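Varghese Two-Camera Recording Kit, reviewed by Parvathi Kurian

We used the kit to record garment-handling examples on a single arm, mostly jeans on a green surface. Setup took 33 minutes from a bare bench.
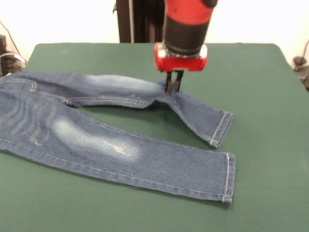
Recording starts and stops cleanly, and joint positions stay in step with both video streams. Over 68 episodes I discarded 2, each for a late grasp label. Denim folds are hard to label, and the software lets you move a grasp marker one step at a time.

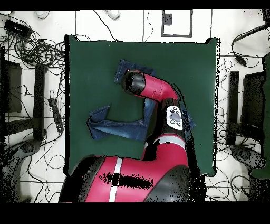
Export is the weak part. It stalls on sets above 1,000 clips, and the manual covers this in one line. Depth dropouts must be masked by hand. Good for small sets. Four out of five.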